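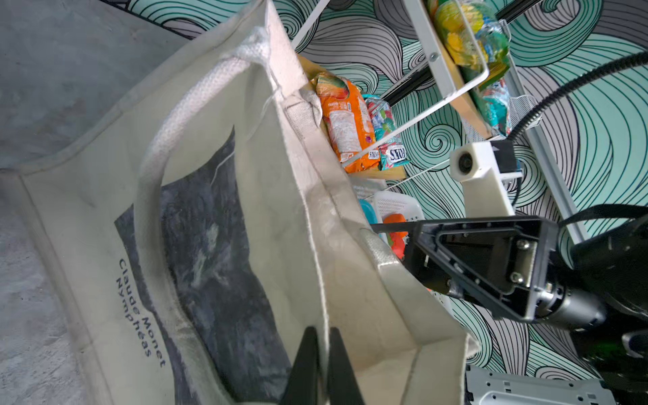 Vistumow Community Food Shelf – Monthly Walk-Through
Date: Feb 11, 2019
Inspected by: Sarla Rajput
Reviewed by: Anneli Ahonen
OK = meets standard, FIX = needs work, N/A = not checked

1. Front entrance and ramp
Mat flat, no curled corners – OK
Handrail tight – OK
Salt bucket filled – FIX
Comment: Bucket was down to the last scoop. Order from Wesus with the next paper goods.

2. Exits and aisles
Rear exit opens fully from inside – OK
Exit sign lit – OK
Aisle width at least 33 inches – FIX
Comment: Canned goods pallet is sticking out by the second shelf. Same comment as January. Move it to the back wall before next delivery.
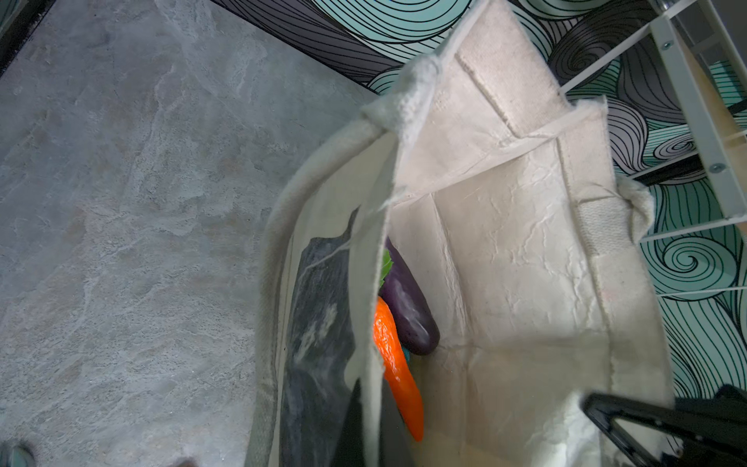 3. Fire safety
Extinguisher by kitchen door, gauge in green – OK
Extinguisher by loading door, tag current – FIX
Smoke alarm test – OK
Comment: Loading door tag has expired. Theodorakopoulos does the servicing, call them this week.

4. Cold storage
Walk-in temperature log filled in daily – FIX
Door gasket clean, no gaps – OK
Comment: Two blank days in the log. The Zirkivard unit is holding temperature, but the log still has to be signed.

5. Shelving and dry goods
Bottom shelf six inches off floor – OK
Heavy items below shoulder height – OK
Shelves anchored to wall – OK
Open packages removed – OK
Comment: Shelf 4 has a bent lip. Not a hazard yet – check again next month. 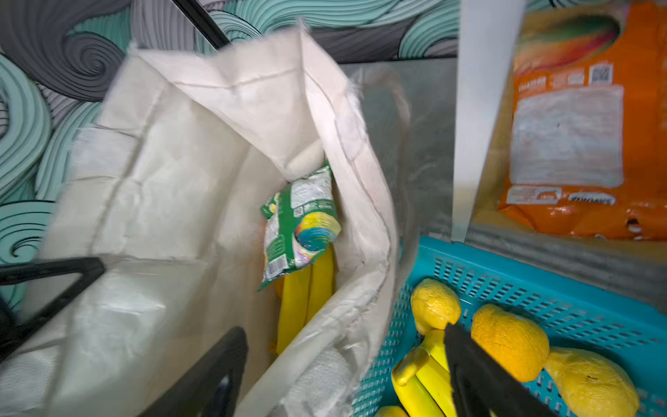 Off-white reusable bag, open, with a green snack packet inside.

6. Reusable bags
Handles and seams sound – OK
Bags emptied before going back on the rack – FIX
Washable bags laundered – N/A
Comment: Check all the way to the bottom, not just the top.

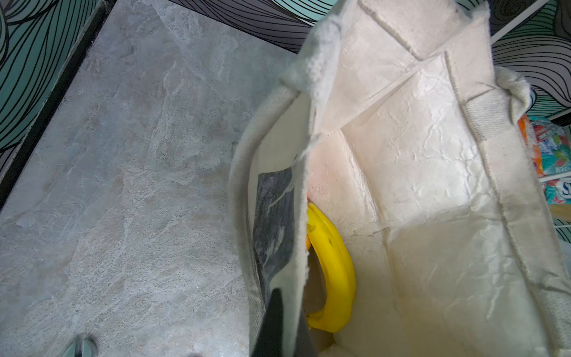 Canvas bag with a yellow plastic item near the bottom.

7. Electrical and lighting
No extension cords across walkways – OK
Panel clear, 36 inches in front – OK
Stockroom lights – FIX
Comment: One tube flickers over the sorting area. Spares are in the closet, top shelf.

Next walk-through: Anneli to cover items 2, 3 and 6 first.

We use cookies to improve your experience on this site. Accept | Manage settings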